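Pipes on the white wall next to brick, cover them or paint?

Yolanda Aranda
Hello all. We moved into the ground floor in Dornau and the long room has one wall of red-brown brick, with some darker bricks mixed in. I like it very much. My problem is the white wall, where slim white pipes run together in a group. My husband wants to build a box around them. I would prefer to leave them and only paint again. The box would cost us 90 euros in material and he says 2 evenings of work.

Blair Baird
Build the box. Pipes collect dust and you will see them every day.

Yolanda Aranda
Thank you Blair, but a box will take space from the room, and I am afraid it looks heavy beside the brick. Here is the room.
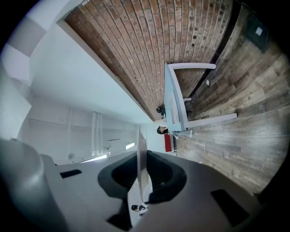
Isla Drummond
I am with Yolanda on this one. White on white is quiet already, and the brick is what people will look at. Sand the pipes lightly and give them radiator enamel in the same white as the wall. I did mine in October and a small tin was enough.

Blair Baird
Still disagree. Enamel goes yellow. Mine did in the hallway.

Isla Drummond
Was it the oil kind? The water-based one stays white much longer.

Murdo Shearer
If you do make the box, please put a door in it. I had to break mine open to reach one fitting.

Yolanda Aranda
That is a good point about the fittings, I did not think of it. I will ask for water-based enamel on Saturday and show my husband what Murdo wrote. Does anybody know if I must seal the brick too?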